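# Can it do the chores yet? Gallery + notes, June

Quick page, more words than pictures so far. Short version: some chores yes, most chores sort of, laundry no. Longer version underneath, typed up between shifts so forgive the state of it.
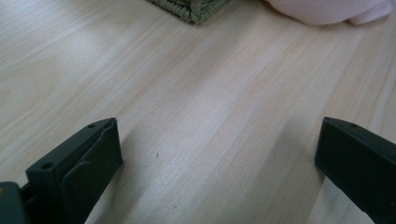

*Jaws open over the wood, nothing between them yet. Woven green corner and something soft and pink at the far side.*

Soft stuff is still the hard stuff. A block, a mug, a box of screws – fine, you know where the edges are. Cloth has no edges, or it has a hundred and they move when you touch one. Pinch a towel in the wrong spot and you've got a longer towel. Two stiff fingers is not a lot to work with either. Try folding a shirt with chopsticks and report back.

Same goes for anything woven. Grabs well, too well sometimes, strands catch on the fingertip and the whole thing comes along for the ride.

## Where we are, chore by chore

Kept a list at the Brakatville shop. 102 tries over the month, all told, mixed chores, mixed moods.

**Clearing a table.** Best of the lot. Hard objects, one at a time, into a bin. Slow. Kamol Boonyarit does the same table in the time it takes the arm to make up its mind about a spoon, but it gets there, and it doesn't mind doing it at 5 am.

**Wiping down.** OK on a flat top. Misses the strip along the back wall every time. Crumbs get pushed around more than picked up. Shiny surfaces are a nuisance, glare throws the depth off and it presses to hard or wipes air.

**Folding.** Seven tries at hand towels. Two came out as something you'd put on a shelf. The rest were heaps, one was a sort of rope. Shirts we stopped trying.

**Putting things back in baskets.** Good if the basket stays put. Light baskets scoot. Mirjam Frei put a bag of rice in the bottom of hers and the numbers got a lot better, which is either cheating or engineering.

**Shelf stocking.** Cans yes. Chip bags no. Anything in shrink wrap, depends on the light and how the last guy stacked it.

**Sweeping.** Skipped. Somebody took the broom.

## What people said

Asked around, wrote down what I could catch.

Thirumalai Kurian, runs the stockroom: "I'd take it for the returns bin tomorrow. Nothing else. The returns bin I would hand over today, in fact."

Přemysl Šimek thinks we're grading it wrong. His view is that a person folding towels is also watching the door, answering the phone and noticing the dryer smells funny. Fair point. Didn't put a column on the list for that.

Senthil Chacko went the other way – says half the shop floor is chores no one likes and a slow machine that works nights is still a machine that works nights. He's been pricing the Heleo arm against the Sundaram one. Sundaram is cheaper, Heleo has the better wrist. Neither can do a fitted sheet. Can't say I can.

Mirjam wants one at home but only for the dishwasher, and only unloading. Will not let it near the glasses.

## Odds and ends

- Rubber pads on the fingertips help with mugs, do nothing for cloth.
- Dark objects on pale wood, easy to find. Pale cloth on pale wood, it hunts around.
- Start every try with the jaws open and clear of the object. Sounds dumb, skipped it a few times, regretted it.
- Write the result down right away. Lost an afternoon of shelf stocking becuase I figured I'd remember.
- Zivine sent a softer set of fingers to test. Still in the box, will get to it.

More pictures when I get them off the other laptop. Table clearing first, probably, then the towels if Kamol says I can show his. If you've got a chore that works where you are, especialy anything with cloth, send it over with a note on how many tries it took. I don't care if it's slow. I'd like to see one decent pile of towels before the summer's out.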